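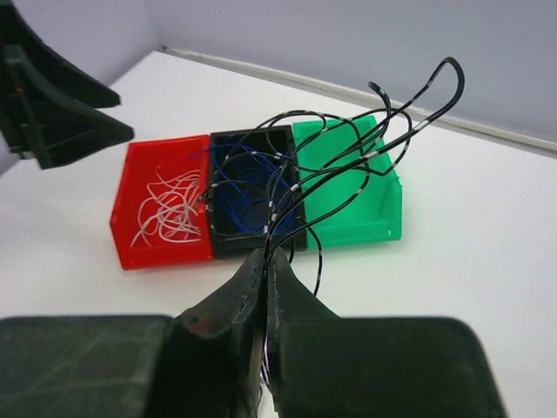
公路车展的大门九点才开，我八点二十就到了，门口已经排了一小段队，好几个人穿着骑行服直接骑过来的，锁鞋踩在水泥地上咔咔响。今年的开放日和Drustov爬坡赛安排在同一天，上午看展、试车，下午可以去赛道边上看最后一段爬坡，对我这种什么都想看的人来说实在太幸福了！

先说Osance的展位。他们带来的新爬坡车架挂在一根细杆上，可以伸手去掂，我掂了三回，每回都觉得手上没东西。旁边的姑娘叫Vandana Sandhu，负责几何设计，讲起后三角来眼睛发亮。我问她为什么头管比上一代高了一点，她拿圆珠笔在宣传单背面给我画了半天：业余车手在长坡上其实很少压到最低的把位，把头管抬高，手腕和腰都能舒服不少。那张宣传单我带回来了，现在夹在训练日记里。

试车要登记，押身份证，每人限骑两圈。试车道绕着停车场后面的小坡，坡不长，但有一段陡得挺突然，前面一位大叔没来得及换挡，只好下来推，推到坡顶还回头冲我们挥手，排队的人都给他鼓掌。我试的那辆配的是小盘，踩上去轻快得很，下坡时刹车的手感也线性，捏多少有多少。要挑毛病的话，坐垫对我来说偏硬。

中午在Grurach的帐篷里吃了一份鹰嘴豆饭，顺便听了他们的轮组讲座。讲座比预告晚了一刻钟，话筒还不时啸叫，可内容真好，讲侧风里框高怎么选，讲辐条张力松了以后车在弯里是什么感觉。提问环节有个十来岁的男孩问，下雨天碳圈到底怕不怕，台上的人认认真真答了好几分钟。

下午坐接驳车上山。比赛全程109公里，前面沿河谷走，平得很，最后23公里才开始一路往上，终点前的坡度最高可达两位数。我站在倒数第二个发卡弯外侧，那里能看见下面两层路。先听见摩托的声音，然后一小群人从树后面冒出来，没有人说话，只有喘气和链条声。Thakur车队的Sarita Lodhi就在我面前站起来摇车，一下拉开了两个车身！我旁边的人全喊起来了，我也跟着喊，嗓子到现在还是哑的。她后来拿了第二，冲线前被人反超，有点可惜，不过那一下进攻我会记很久。

大部队过去以后，后面还有零零散散的车手，观众一个也没少喊，有人递水，有人跟着跑几步。最后上来的那位朝两边点头致意，收容车跟在他后面慢慢开。

想去的朋友注意几件事：接驳车只收现金；山上风大，我穿短袖冻得够呛，带一件风衣；试车最好一早登记，我中午再路过时名额已经满了。停车场离大门要走十分钟，骑车去的话门口有看管的车架，免费。我还差Osance隔壁那排码表和功率计没逛完，明年打算一开门就先去那边。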